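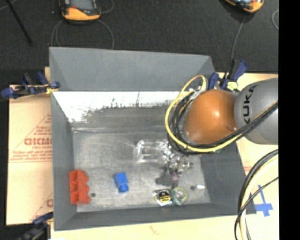

The bin as it is now, odds and ends still in the bottom

Lempi Rissanen
Hello all, I've got a big grey metal bin in the shed that has been the catch-all for years, and this August I've decided it's finally going to be sorted. The floor is scratched and smeary, and one inner wall is scuffed to bits near the bottom, with a bare bright strip above that. I'd like to keep small tools in it, but everything ends up sprawled across the bottom like the clear plastic container and the little blue and purple bits in there now. Should I paint it or line it first? And how do you lot stop the small stuff from wandering?

Ursina Grabner
Oh, I do love a shed project! I wouldn't bother with paint, Lempi, it'll only get scraped again the first time you drop a spanner in. Give the floor a good wash, go over any rough patches with 400 grit paper, wipe it down and lay a bit of rubber matting cut to size. Then put 2 or 4 shallow trays on top, one for tape and measuring things and the others for whatever you reach for most. My favourite trays are old baking tins from the op shop (the dented ones are cheapest, and who cares about the colour). Mine have lasted ages and I've never gone back to rummaging.

mendemden204
just use ice cream tubs mate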